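# Push-Button Sorting Table: Frequently Asked Questions

Revised 2025-09-28. Maintained by Corinne Brannigan, parts room, Haverford site. Covers the loose push buttons kept in blue bins and the plates used to sort them.
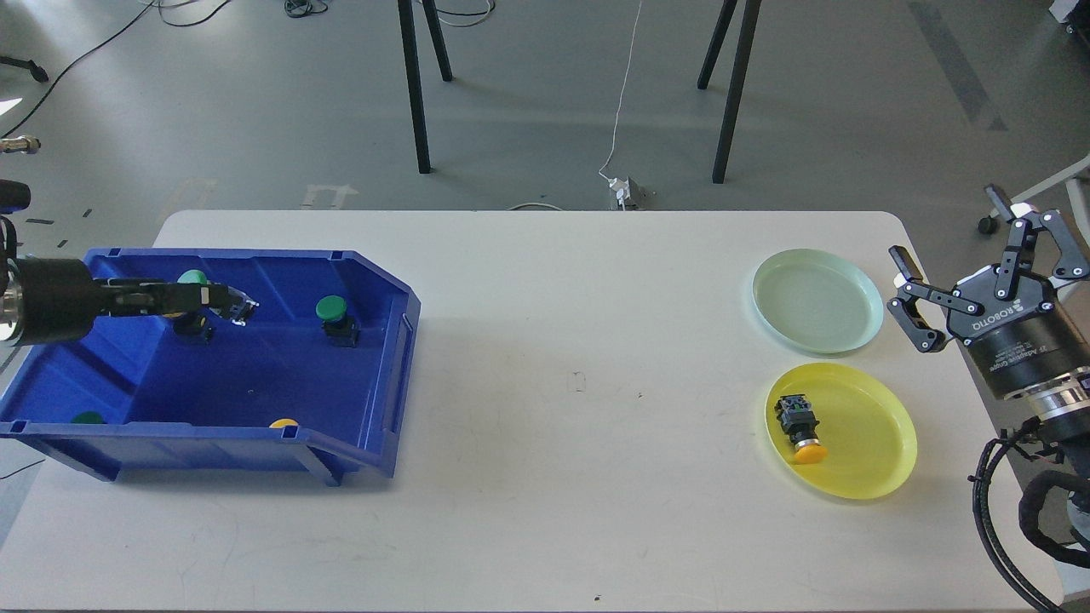

Questions about the panel build itself belong in the Vorkness assembly notes. This page stops at the point where a sorted button leaves the table.

## Parts and containers

**What counts as a push button for sorting?**

A complete unit: colored round cap on a square black base. A cap with no base, or a base with no cap, is an incomplete part. Incomplete parts go in the rework tray on shelf 3 and are not placed on a plate.

**Which bin do I use?**

The large blue plastic bin with the open, angled front lip. Do not substitute a straight-sided bin. The low front is there so parts can be reached without tipping the bin, and a straight-sided one of the same size hides anything lying against the near wall.

**How full can the bin be?**

One layer. Buttons may lie on their sides or stand upright, but none should rest on top of another. Stacked units scuff the caps, and green caps show scuffs more than yellow ones do.

**Where do the plates go?**

Side by side or one beyond the other, on the opposite half of the table from the bin. Leave a gap between the plates wide enough for a hand. Keep both clear of the rounded table corners -- a plate that overhangs a corner will tip when a button is set near its rim.

**Which color goes on which plate?**

Green caps on the mint green plate, yellow caps on the yellow plate. The yellow caps in the current Skenell lot run toward orange. Treat them as yellow. There is no separate orange part number.

**The yellow plate is translucent. Can I use an opaque one?**

Yes, if the color is unmistakable in the light over the table. Do not use white. A white plate on the white tabletop is easy to misjudge at the edge.

## Sorting

**Do buttons have to stand upright on the plate?**

No. A unit lying on its side is acceptable. Upright placement is required only when the buttons are going straight to the labeling step, where the cap has to face up.

**Can one color be finished before the other is started?**

Yes. Either order is fine, and so is mixed order. Record the lot once, when the bin is empty.

**How many buttons are in a lot?**

Skenell supplies them in cartons of 300. A carton is split into smaller bin loads at the discretion of whoever is sorting. Write the carton number on every load slip.

**What if a cap is neither green nor yellow?**

Set it aside and tell Mei Greenberg. Red and black caps are stocked in a different cabinet, and one turning up in a blue bin usually means a carton was topped up from the wrong drawer.

**A cap turns on its base. Is it defective?**

Slight rotation is within tolerance. If the cap lifts off under finger pressure, treat the unit as incomplete and send it to rework. Do not press it back on and return it to the lot.

**I found a button wedged at the front lip. Does it matter?**

It matters for the count. Units that slide forward come to rest low against the lip, where they are easy to miss from the back of the table. Check the front corners before calling a bin empty. Lot 59 was recorded short in November for this reason.

## Table and cleaning

**What is used to clean the table?**

A damp cloth and plain water, then a dry cloth. No solvent on the tabletop or the plates. Solvent clouded the previous set of yellow plates within a week.

**How are the bins cleaned?**

Empty the bin, turn it over, tap it out, and wipe the ridged rim with a soft brush. Grit collects between the ridges and ends up on the caps.

**A button fell on the concrete. Can it go back in the bin?**

Not directly. Look at the base for cracks and press the cap several times. If it returns freely each time, put it back. If there is any doubt, it goes to rework.

**Where do replacement plates come from?**

Ilitside stocks both colors. Requests go to Dolores Lindgren with the old plate's color and diameter. Bins are ordered separately -- allow extra time for those.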